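Rukadik Parts Kitting: Data Card

Version 3, October 8, 2025
Maintained by Delwyn Ashby

Summary

Rukadik covers the small-parts bench at Donnelly, where components for the Fista control unit are laid out in kits before assembly. The set holds 2,000 still images of wires, harnesses, solenoids and round circuit boards.

Wire and harnesses

Signal wire comes to the bench in bound bundles and is stored in yellow bins. Label the whole bundle as one item, even when the strands spread out.

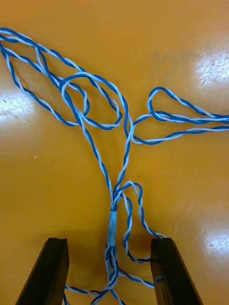 Color is the first field in every wire record. Use the colors of the pair, joined by a hyphen and in alphabetical order, so the blue and white twisted wire is entered as blue-white. Loops that cross each other stay under one label unless the ends can be traced.

Harnesses get their own class, with a child record for each connector. Power leads and signal pairs in the same harness share a parent ID.

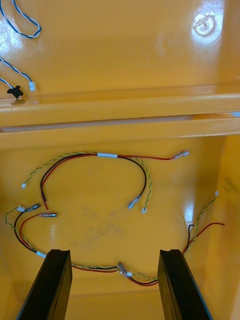 Where a connector can't be matched to a wire, set the parent field to unknown. Do not guess from the color of a nearby lead.

Solenoids and boards

Solenoids are sorted by body, and the lead wires are part of the item. Boards are labeled as round_board — the older name, disc, was dropped in June. Kits are laid out on white paper in the steel tray in the middle of the table. 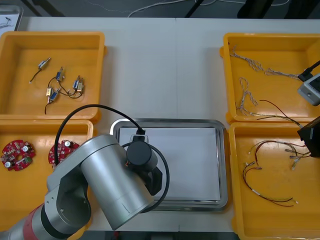

Known issues

Leads from neighboring solenoids often tangle, and 80 records have the wrong lead assigned. Polished metal edges sometimes pick up a false label. A part counts as kitted only once it is on the paper.
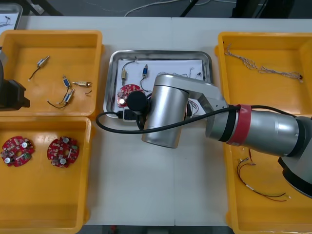 Nasia asked whether a solenoid with its lead hanging over the edge of the paper should still count as kitted. It does, as long as the body is on the paper. The rule has been added to the labeling notes in folder 2.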